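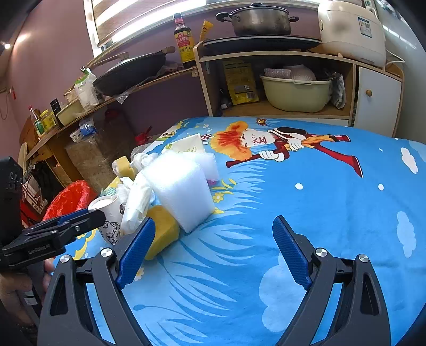
第三章 把除湿机安顿进卧室

这一章是我自己最常翻的一章。Drernix 655放在客厅里其实很省心,往墙边一推就行,可卧室不一样:地方小,要睡觉,门一关一夜不通风,衣柜又总爱贴着最潮的那面墙。我在Caliddale的房子住了好些年,北屋墙角年年六月长霉点,下面这些步骤基本上就是跟那个墙角较劲较出来的。客厅和地下室的装法请看第二章,接线和插座的要求在第一章,我就不重复啦。

本章修订于2023年9月27日,比上一版多了3.4节的排水软管,改了3.6节里滤网的洗法(旧版写得太啰嗦,Finlay Munro看完在页边画了一大串问号)。

3.1 开箱以后先别急着通电

1. 把机器从箱子里竖着抬出来,两手托底,别抓顶上的提手。提手是给你在屋里挪动用的,拎着它下楼梯会晃得很厉害。

2. 撕掉出风口和水箱上的胶带。水箱里面还有一小块固定浮子的泡沫,一定要拿出来!我第一次装的时候就忘了,机器怎么都不停,水都漫到托盘边上了。

3. 让机器直立静置2小时再插电。要是快递送来时箱子是横着的,那就干脆放到第二天早上。

4. 趁等的工夫把四个脚轮按进底座,听到咔的一声才算到位。后面两个带刹车片,别装反了。

注意:静置期间不要插着电“待机”。压缩机里的油还没回到该在的地方,这时候启动很伤机器。

3.2 选位置

1. 机器背面离墙至少200毫米。背面是进风口,贴着墙它就只能反复吸同一团空气,嗡嗡响半天,水箱里也没几滴水。

2. 出风口朝着房间中间,别正对枕头。吹出来的风比室温高一点,夏天对着脸吹一晚上,早起嗓子会发干。

3. 窗帘、床罩垂下来的边、挂着的浴袍,统统离进风口远一点。我家的办法是把床单那一侧多掖进去一截,很土,但是管用。

4. 床和外墙之间留条缝。好多人以为潮气都在墙上,我拿湿度计在各处放过一圈,床垫底下靠墙那一边读数最高,比窗台还高。

5. 如果是木地板,脚轮下面垫块硬一点的垫子。地毯也要垫,长绒地毯会把底部的风口捂住。

小提示:不要放进衣柜里,门开着也不行。衣柜要除湿,把柜门敞开,机器放在柜子前面一步远的地方就可以了。

3.3 第一次开机

1. 关好窗户和通往浴室的门。卧室门可以留条缝,也可以全关,先全关试一晚,比较容易看出效果。

2. 按一下电源键,面板会亮起来,显示当前湿度。头几分钟的数字不太准,别当真,等它稳定下来再看。

3. 按“模式”键,选“自动”。“干衣”那一档声音大,适合白天人不在屋里的时候用。

4. 用加减键设定目标湿度。我一般从百分之五十五开始,觉得鼻子干就往上调一点。一上来就设得很低也没什么好处,机器会整晚不停,家具也不喜欢。

5. 长按“夜间”键,面板灯熄灭,风扇降到最低。再按任意键,灯会亮一下给你看读数,然后自己灭掉。

如果你手边有单独的湿度计(我用的是Nicholas的小圆表,挂在衣柜门把手上),跟面板上的数字差几个点很正常,两边位置不一样嘛。差得特别多的话,先看看机器是不是离墙太近,再去翻第五章。

3.4 接排水软管(可选)

不想半夜听见“水满”的提示音,可以接一根软管直接排走。水箱容量是3000毫升,梅雨天里我家北屋一晚上就能装满,所以那阵子我一直接着管子;秋天以后就拆下来,屋里少根绊脚的东西。

1. 关机,拔插头,抽出水箱。

2. 拧下背面左下角的橡胶塞。塞子请收好,拆软管的时候还要用,我是用胶带贴在机器底部的。

3. 把Condus接头旋进去,用手拧紧就行,别上钳子,螺纹是塑料的。

4. 套上软管,另一头放进地漏或者水池。整根管子都要比接口低,中间不能有往上拱的地方,也不要打折。

5. 放回水箱。没错,接了软管也得把水箱放回去,不然机器以为水箱没装好,不肯启动。

6. 开机跑一会儿,拿手电照照接头,看有没有渗水。

警告:软管不要伸出窗外过冬。管口结了冰,水会倒流回来,流到哪里就看运气了。

3.5 床铺和衣物怎么配合

机器只能管空气里的水,床垫和被子里的那部分得靠你自己帮一把。

1. 早上起来别马上叠被子。把被子掀到床尾,让床面敞半个钟头,这段时间除湿机开着最划算。

2. 每个月把床垫立起来一次,底面朝着出风的方向。一个人搬不动就别硬来,我有一回把台灯也一起扫下去了。

3. 小孩的卡通床单多半颜色鲜亮,看说明标签上写的水温洗,洗完彻底晾透再铺。摸着凉凉的就是还没透。

4. 床上有小块污渍,先用干纸巾按压吸掉,再用拧干的海绵从外圈往里点着擦。别拿粗糙的那面使劲搓,会起毛。擦完的地方干透以前不要盖被子。
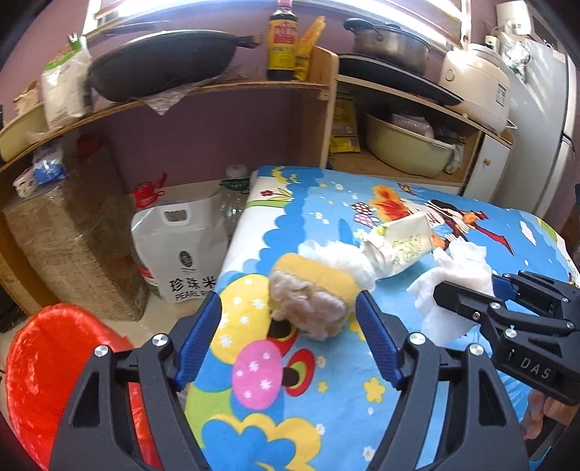
图3-2 蓝色卡通床单上的黄色海绵、纸袋和揉皱的白纸巾

5. 换季收起来的毛毯,装袋之前放在开着除湿机的屋里晾一个下午。Fiorella Sala教我在袋子里塞一张写了日期的纸条,第二年拿出来就知道上次是什么时候晾的,我现在连羽绒服也这么干。

6. 在卧室里晾衣服的话,衣架摆在出风口前面,衣服之间隔开一掌宽。大件搭成“人”字形,中间能过风,牛仔裤翻面,口袋掏出来。

3.6 倒水和洗滤网

1. “水满”灯亮了,机器会自己停。等风扇不转了再抽水箱,一手拉,一手托着底,走慢一点。

2. 水可以拿去冲马桶或拖地。不要喝,不要倒进鱼缸,也不要灌进蒸汽熨斗。我知道它看着很清!

3. 每周用清水涮一下水箱。内壁摸着滑溜溜的,就加一点洗洁精,用软海绵擦,浮子那里轻一点,别把它抠下来。

4. 滤网两周洗一次,家里有猫狗的一周一次。从背面往上提就能取出来,先用吸尘器吸掉浮灰,再用凉水从里往外冲。

5. 滤网放在阴凉处晾干,不要晒,也不要用吹风机。我晒过一张,边框翘得再也卡不回去了。

6. 装回去,听到两边都扣上的声音,再插电。

注意:没有滤网的时候不要开机,哪怕只开一小会儿。灰尘粘在里面的散热片上,要拆壳才清得掉,而拆壳这件事请交给维修的人做。

3.7 几个常见的小状况

机器在转,水箱却一直空着:先看面板上的湿度是不是已经低于你的设定值,低于就说明屋里够干了。接着看软管是不是还接着,水可能都从那边走了。

晚上有咔哒声:压缩机启停的声音,正常。如果是一直不断的震动声,多半是哪个脚轮没踩实,或者机器靠着床架了,挪开一点听听看。

屋里变热了:会热一点的,小房间尤其明显。我夏天的做法是傍晚关着门开,睡前打开门散一散,再切到夜间模式。

刚用几天有股塑料味:开窗通风,让它在白天多跑一跑。要是闻到焦味,马上拔掉插头,看第五章的5.1节。

面板显示“E2”:室温太低,机器在除霜,等它自己恢复就好,不用按任何键。冬天没开暖气的北屋里经常会碰到,冬季的设定我放在第四章了。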